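December, 06:40. Barometer steady overnight. Resumed work on the storage heater circuit in the back room, which has been tripping since the cold spell began. Insulation resistance between line and earth read low on the first test and normal on the second, with nothing disturbed between the two. Intermittent faults of this type are usually moisture. I took the lower cover off, cleaned the terminal block and left it open to the room air until noon.

Third test at 12:15, normal. Refitted the cover, replaced one screw whose head had gone, and put the heater back on the night tariff. Meter reading at that point was 2199. I shall read it again at the same hour for the next 11 days and compare with the figures from the old Katsaros unit, which used more than it should have for the size of the room.

Athina Andreadis telephoned from Triltudstead at two. The Fletari thermostat she ordered for me has arrived at the shop and costs 18 more than quoted. I accepted. The bimetal type I have now switches late, and the room overshoots before it cuts out. She asked whether I wanted the wall plate as well. I said no, the existing holes will do if the fixing centres match, and she is to measure them before posting.

Afternoon spent on the loft. The lagging is thin over the north side and missing round the tank pipe. Cut and laid two lengths, taped the joint, and stopped when the light went. The hatch needs a draught strip. I have a part roll of foam but it has lost its spring.

Pasted in this evening:
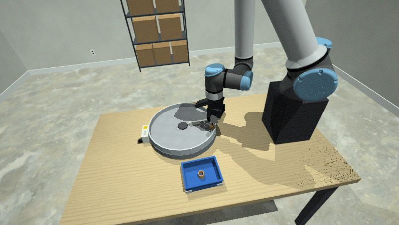
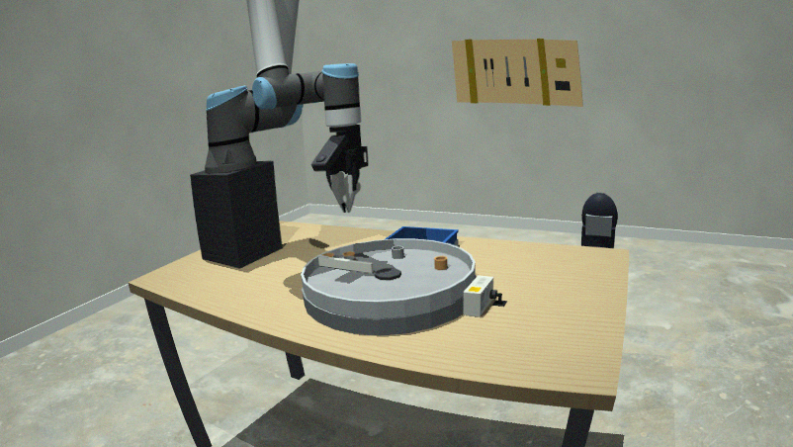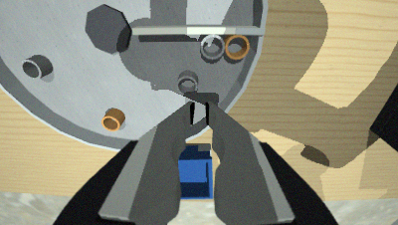
Back room at 21:00 was cooler than the hall, as expected with no charge in the bricks. The first proper result will be tomorrow morning. If the breaker holds through the night I shall treat the moisture as proven and order the sealing gland from Tastumau, part 322, to replace the perished one at the cable entry. If it trips, the next thing to test is the upper element, and that means lifting out the bricks. Torch and meter left by the consumer unit.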